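Ticket 872: Color bleed on two-tone garments, washer 30
Status: Open
Reported by: Senga Kerr, Gilville
Assigned to: Rory Shearer

Tuesday, 8:40 a.m. Senga reports gray tint on white panels after the cold cycle. Three customer complaints so far. Detergent is the usual one.

9:15 a.m. Asked for the cycle log.

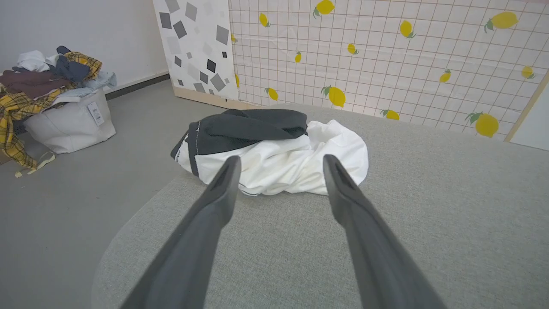 Charcoal and white garment, dark seam line near the lower edge of the white.

10:05 a.m. Log shows fault code 112 twice overnight. That is the inlet valve on the hot side. Cold cycle may be taking in hot water. Asked Senga to close the hot tap and run one empty load.

11:30 a.m. Empty load done. Code did not come back. Drain hose checked, no kinks.

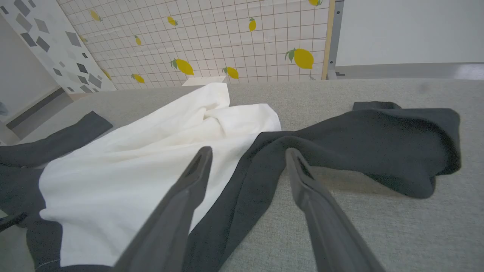
White panel, with border against dark cloth.

1:20 p.m. Craig Rankin has a valve at the Dotley shop, part 568. He can fit it tomorrow morning. Leave the hot tap closed until then and send hot loads to the other machine.

1:35 p.m. Senga asked about refunds. Passed to Kieran Penrose.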